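Usance table cloth: set-up guide
Section 4. Laying the green cloth and setting out your vegetables

Updated July 24, 2019 by Anouk Mertens, Tendcombe

Right, the table is up, the legs are locked (see section 2 if they wobble) and you have the green cloth in your hands, still folded into that maddening little square. I do this job several times a week for our drawing evenings and I've got it down to a routine, so I'll give you mine and you can bend it to suit your own table.

4.1 Laying the cloth

1. Wipe the tabletop with a barely damp rag and dry it. Crumbs show through as bumps, and you will find every one of them with your pencil hand later on!

2. Unfold the cloth over the table with the label underneath. The long side measures 103 cm, so on the Van Dijk folding table you get a decent overhang at the front and a smaller one at the back.

3. Start at the back edge and smooth towards yourself with flat hands. I used to start in the middle, and all it did was push the fullness out into the corners.

4. Clip the corners under the tabletop. There are 4 clips in the pouch. Leave the front two until last in case you want another go at the smoothing.

Caution: don't iron the cloth on the table. I know it's tempting (I've been tempted) but the tabletop won't thank you. Iron it on a board, cool setting, and bring it over flat across your arms.

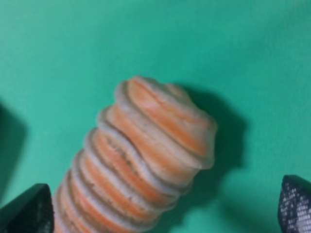
Choosing a cloth colour took us longer than choosing the table. We went through a grey, a cream and a truly horrible brown before Jeanine Desmet put her foot down and ordered the green. I was doubtful, I'll admit, but put anything warm on it and you'll see what she was after: even a pale peachy orange stands out clearly, and off-white keeps its edges too. Cream on the old cream cloth simply vanished. If you draw a lot of lettuce and cucumber you may want to keep a second cloth by, and the cream one is still in the catalogue.

4.2 Setting out a single vegetable

Beginners always want to pile everything on, with onions rolling about and a cabbage the size of a football. One vegetable is plenty for a first evening. I like an aubergine because you get nearly black and nearly white on the same skin, with all that violet in between.

1. Pick one that is long and slim. The fat ones roll.

2. Lay it on its side towards the back of the table, a touch off centre.

3. Turn it so it lies on a slant. Dead straight looks like something waiting to be weighed.

4. Walk round to where people will sit and look for the shine on the rounded end. If you can't see a highlight, move the lamp a bit and look again before you touch the vegetable.

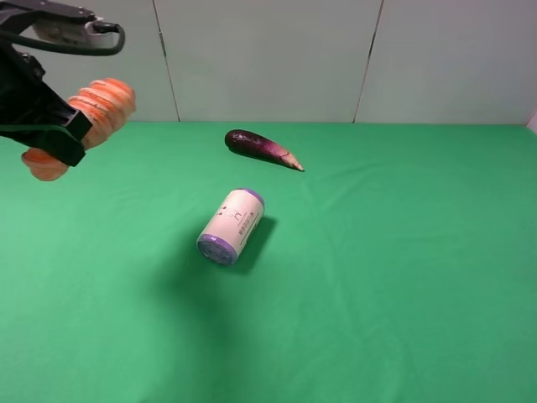 Fig. 7. Aubergine towards the back of the cloth, rounded end to the left, pale stem tip to the right.

Note: soft wrinkles like the ones on the right of Fig. 7 are fine and I leave them alone. They give people something gentle to practise on once the aubergine is done. A hard fold line is another matter, and I'd unclip and smooth again for that.

If you're drawing in colour, try the stem end first. Everyone reaches for the darkest purple and then has nowhere to go when they get to the streaky pinkish bit at the tip. Work from the pale end back towards the dark, keep your pencils sharp, and leave the highlight as bare paper if you possibly can.

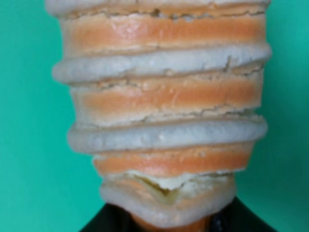 4.3 LIGHT AND SHADOW

You need one lamp. Two lamps give you two shadows and a lot of grumbling. Ours is an old desk lamp from the Postodton market with a bendy neck, and it does very nicely.

1. Switch off the ceiling light and draw the curtains, even in September when it's still bright outside at the start.

2. Put the lamp to one side, a bit higher than feels natural, and tilt it down at the cloth.

3. Hold your hand over the green and lift it slowly. Close to the cloth the shadow is crisp; higher up it goes broad and blurry. Show this to your group before they start, it saves so much explaining.

4. Once you like the shadow, put a bit of masking tape on the floor by the lamp so it can go back in the same spot after the tea break. 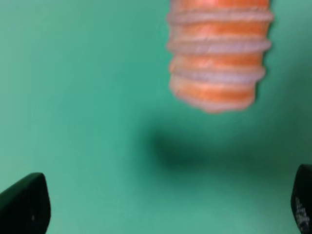
Fig. 8. A broad, soft-edged shadow on the green, directly below and slightly to the left of the orange.

Note: shadows on this cloth look darker green to most people at first, and they'll grab a dark green pencil. Suggest a little blue or violet over the ordinary green.

Caution: bendy-neck lamps creep downwards as the evening goes on. Check yours now and then, and keep the shade well clear of the cloth.

When you've finished, take the vegetable off before you undo the clips (purple stains, ask me how I know) and roll the cloth round the cardboard tube instead of folding it. Washing instructions are in section 5.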